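Spent June collecting teleop demos for Wodero, our two-arm household setup. A few notes on what I learned, mostly for people about to start doing the same thing. All of this is in simulation.

We logged 2272 episodes. After review we kept 209 for the first training run. That ratio looks bad, but most of what we dropped was from the first two weeks, when the operators were still learning the controls. 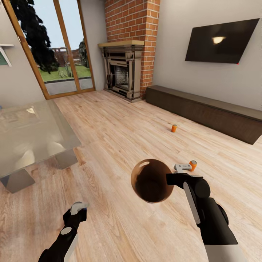
Silviu Enache

The living room is the level most people start on. There is a lot of open floor and you can back the arms off when you lose track of depth. The task list is pick up, carry, put down.

Depth is the main problem for new operators. You think the gripper is on the object and it's four inches short. We tried adding a second view and it helped some people and slowed others down. I leave it as a personal setting now.

The arm you aren't using matters too. If it drifts, the drift goes into the demo, and the policy learns to drift. Park it, open, and leave it alone until you need it.

Episode length: anything over 80 seconds got flagged for review. Long episodes were nearly always someone hesitating, and hesitation gets copied along with everything else. I'd take a short plain demo over a long careful one.
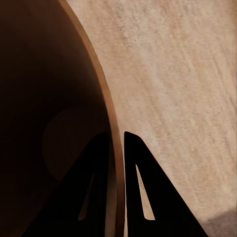
Grasp approach is where the review time goes. Randa Srour wrote our labeling guide and her rule is that the approach should be readable before the fingers close. With a bowl that means one finger inside the wall and one outside, with the rim between them. The gap there is only a little wider than the rim, so any sideways error at that point becomes a collision. She has people stop, line up, then close.

We had 119 episodes where the operator closed early and recovered. I first wanted to delete them. Randa argued for keeping them under their own label, and we did. They aren't in the first run.

Controls: we started with Barholm handsets and switched to a leader arm from Wako. The handsets are fine for moving across the room. For the last inch, the leader arm was easier for everyone on our team. Scale your motion down near the object whichever one you use.

Take breaks. My own rejection rate went up after 4 p.m. every day I checked.

Next up is two-handed work, starting with passing an object from one gripper to the other. I'll post the labeling guide once Randa finishes the section on handoffs.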